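# Misier 采集图集:卧室小件整理

2021年1月4日更新

本页收录 Misier 项目“卧室小件整理”任务组的现场画面和采集说明,供标注、训练和复核人员查阅。任务组使用双手持夹爪采集,操作者一手一只,在家庭环境里直接完成任务,腕部视角画面与夹爪开合量同步记录。现已入库的有效片段为220多段,全部由 Blackwood 切分工具按单次抓取切开,原始长录像另存。

任务组按物品形态分为6类:刚性圆环、柔性细绳、带状物、表类、串珠类、小颗粒件。分类只看抓取时的几何和柔性,不看材质和用途。项链与细绳手链同归柔性细绳,挂绳归带状物,耳饰和单个吊坠归小颗粒件。一件物品同时具有两种形态时,以夹爪实际接触的部分为准,例如挂绳末端连着钥匙圈,夹绳算带状物,夹圈算刚性圆环。

## 任务定义

起始状态:物品散放在床面毯子上,收纳箱放在操作者可及的一侧,箱口敞开。

终止状态:目标物品全部位于箱内,两只夹爪均已松开并离开箱口。

中间过程不规定顺序。操作者可以先取近处的,也可以先取大件,左右手可以交替,也可以同时各取一件。唯一的限制是夹爪以外的身体部位不得接触物品。发生接触的片段保留原始录像,但不进入训练集,在索引中标记为 contact。

单次抓取的时长上限为20秒,从夹爪开始朝目标移动算起,到物品离开指垫为止。超时的抓取照常完成,切分后归入长尾子集,由 Cusow 训练流程单独采样。

## 现场画面

**刚性圆环,双手同时作业。** 左侧夹爪张开,细银镯平放在两指之间;另一只夹爪已夹住一只银镯,镯子呈竖立姿态。毯面上还有手表、串珠手链、细绳等其他类别的物品,紫色收纳箱在左侧。
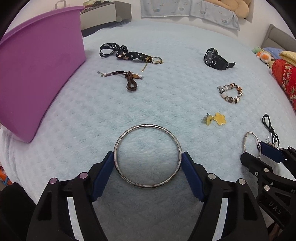

Wendell Zamora 在复核意见里写道,圆环类最好把“平放”和“竖立”当作两个状态来标,不要合并成一个“已抓取”。他的理由是,平放时策略要学的是指尖怎样切入环与毯面之间,竖立之后要学的是怎样保持姿态并移到箱口,两段的误差来源不同,混在一起会让开合量的监督信号变得含糊。他还要求把双手同时作业的片段单独列出,至少在索引里能够筛选。

该意见已采纳。从这一版起,圆环类的阶段标签由原来的“接近、抓取、放置”改为“接近、切入、起立、转移、放置”。旧片段的标签由 Blackwood 按开合量曲线自动迁移,迁移结果需要人工确认的,在标注界面里以黄色底色显示。“起立”指环面与毯面夹角开始持续增大,直到环体脱离毯面。有的抓取没有起立阶段,环体保持近似水平离开毯面,此时“起立”留空,不要补标。

## 各类别的采集要点

**刚性圆环。** 允许夹单边,也允许从内外两侧跨夹。两种方式都要采,比例不作要求。环体在指垫上打滑但没有脱落的,仍算一次抓取;脱落后重新夹取的,切为两次,前一次标 drop。

**柔性细绳。** 抓取点不限。绳体缠绕其他物品并把对方一起带起时,目标仍按绳标注,被带起的物品写入 attached 字段。先解开再放置的,解开过程标为独立阶段。

**带状物。** 扭转的带体不要预先理平。夹取宽面与夹取侧边在开合量上差别明显,标注时用 face 和 edge 区分。

**表类。** 起始姿态包括表盘朝上、表盘朝下和侧放。夹表带和夹表壳分别记录。夹表壳时不要用力闭合,指垫贴紧即可。

**串珠类。** 珠串离开毯面后会下垂并摆动,转移速度过快时容易碰到箱沿。碰箱沿不算失败,标 rim 即可。

**小颗粒件。** 在绒面毯子上最难采。常见的问题是指尖先压住绒毛,颗粒件随之下陷,夹爪闭合后夹到的只有绒。这种空夹必须保留,它们是恢复行为的主要样本。连续空夹达到3次时换一个接近方向,再试仍未夹起的,结束该次抓取,标 miss。

## 背景与布置

采集在有人居住的房间里进行,床上原有的毯子、靠垫、毛绒玩具等不做清理,床边家具保持原位。训练时不对背景做遮挡,也不做替换。以前试过把背景统一模糊,Cusow 的离线评测里,模型对箱口位置的估计反而变差,因此停用了这一做法。

毯面材质写入片段元数据,取值为绒面、平纹、针织、其他。同一次长录像中途更换毯子的,从更换处断开,分成两条录像登记。

物品的初始位置由操作者随手散放。不要排成行列,也不要刻意留出间距。两件物品相互压住、首尾相接或部分落在毯子褶皱里,都属于正常布置。收纳箱可以放在左侧或右侧,位置在同一条录像内不变。箱体被碰动的,不要扶回,继续采集,在录像备注里写 bin_moved。

## 同步与校验

两只夹爪各自记录时间戳,录像开始和结束时各做一次对拍:两爪同时快速闭合再张开。Blackwood 以对拍位置估算两路时钟的偏移,中间部分线性插值。缺少结束对拍的录像可以入库,但不参与双手协同子集。

开合量在每条录像开始前归零。归零时指垫之间不得夹有绒毛或线头,否则闭合端会出现固定偏差,后续的空夹判定会全部失效。已经入库的录像若发现此类偏差,整条退回,不做数值补偿。

视角检查以指尖为准:张开到最大时,两侧指垫都应在画面内。镜头有指印或毛絮的,擦净后重新录制开头的对拍。

## 索引字段

- `category`:上述形态类别,按目标物品填写。
- `hand`:left、right 或 both。两只夹爪作用于同一物品时填 both。
- `parallel`:两只夹爪同时处理不同物品时为真,对应复核意见中要求的筛选项。
- `phase`:阶段序列,圆环类用新版标签,其他类别沿用旧版。
- `result`:placed、drop、miss、contact。
- `surface`:毯面材质。
- `bin_side`:收纳箱在操作者的左侧或右侧。

`hand` 与 `parallel` 容易混填。一只夹爪悬停在目标附近、另一只正在持物时,`parallel` 仍为真,持物的一侧和接近的一侧各有自己的片段,各填各的 `hand`。

## 存取

片段与元数据存放在 Trustex 存储的 `misier/bedroom_small` 目录下,原始长录像在同级的 `raw` 目录。训练侧只读片段目录。标签改动请在 Blackwood 内提交,不要直接改元数据文件,直接改动会在夜间同步时被覆盖。

柔性细绳类的新版阶段标签计划在3月讨论,在此之前按现行标签标注。对圆环类“切入”起点判断有分歧的片段,加 `review` 标记后交 Wendell Zamora 复核。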